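Le plan de travail, dernier bastion

On m'annonce le majordome mécanique depuis que j'ai 7 ans. J'en ai davantage, et je vide toujours moi-même le lave-vaisselle. Entre-temps les machines ont appris à rédiger des sonnets, à battre tout le monde aux échecs et à refuser mes demandes de crédit avec une politesse exquise. Pour les verres, on me prie de patienter.

En juillet, mon ami Naveed Zaidi m'a fait suivre la brochure de Huritz, qui promet une cuisine « autonome » à qui voudra bien signer. J'ai lu les 26 pages. La machine plie un torchon à la page 4, le même torchon à la page 11, et pose une pomme dans un saladier. Une pomme ! Ma fille le faisait à deux ans, et elle criait moins fort que le ventilateur. Le fabricant annonce 92 % de réussite, ce qui paraît superbe tant qu'il s'agit de pommes. Appliquez le chiffre à la verrerie de votre belle-mère et reparlons-en au dessert.

Je ne ricane pas de l'ingénieur, qui travaille dur. Je ricane du calendrier. Zarmeena Jatoi, qui a tenu 20 ans la plonge puis la salle d'un restaurant, m'a résumé le métier : on prend la chose sans la regarder, et on sait déjà si elle va glisser. Allez mettre cela dans un contrat de maintenance.

Débarrasser un plan de travail reste donc, à mon avis, le véritable examen, bien avant la conversation et les sonnets. Le verre transparent s'y confond avec ce qu'il y a derrière : le marbré du comptoir se lit à travers la panse d'un récipient à long col, une bouteille verte aussi, et il faut pourtant décider où fermer les doigts. À côté, un gobelet contient encore son liquide orangé — à vider, à garder, à finir ? Moi, je demanderais à la cantonade. Le jour où la machine posera la question et attendra la réponse avant de serrer, je signerai chez Huritz, brochure comprise.
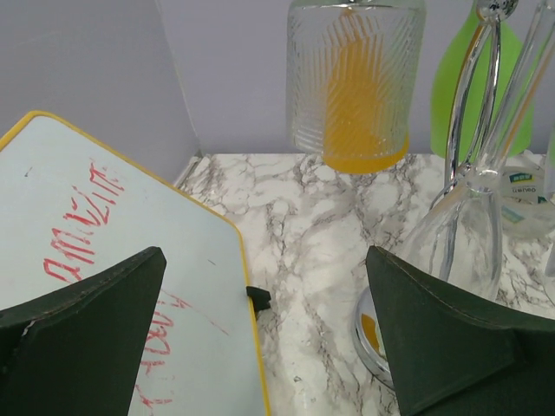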